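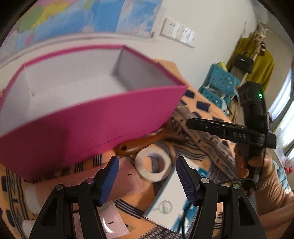 In praise of the untidy table

I have been writing planning software for robot hands for long enough to have grown rather fond of its failures, and I should like to put in a kind word for clutter, which gets very little thanks in our line of work.

Most of us learn the trade on a bare surface. There is a grey bench and a wooden block, the block is picked up, everyone is pleased, and somebody writes a paper. I did this myself for two years at Plernow and I don't regret a day of it. But then you go home, and your own table has a hairbrush half under a pink box, a roll of tape, a couple of shiny packets and a crumpled striped cloth, all on an orange tablecloth with a pattern so lively that a perception model could be forgiven for wanting a lie down!

Think about that brush for a moment. A planner that treats the world as a list of objects will say, quite cheerfully, that the brush is there and the box is there, and will go and fetch the brush. Whether the box ought to be shifted first is a separate question, and in a good many systems it is a question that never gets asked. My old colleague Torquil Innes used to say that we had written 15 ways of closing a gripper and hadn't one for deciding to wait. He was being a bit unfair (he usually was, before lunch), but I have thought of it often.

The tablecloth bothers me even more. Dark rectangles and bundles of thin black stripes have sharp edges and good contrast, and they look for all the world like things you might pick up. In February I sat with the Kerr segmentation tool and went through 75 frames of patterned cloth by hand, and it had found 8 objects that were only printing. The confidence scores on them were lovely. I would happily swap some of that confidence for a bit of doubt that the planner could read and do something about, perhaps by taking a second look from lower down.

So my plea, for what it's worth, is about tooling. We spend our money on bigger models and our evenings on scripts for replaying logs, and the scripts are dreadful. Mine certainly are. If I could scrub back through a failed grasp and see what the planner believed about the box at each step, next to what the camera had, I think I'd learn more in an afternoon than I do from a month of success rates. Onport has made a decent start on this, and I do hope they carry on with it, though I wish the timeline didn't jump about so when you zoom in.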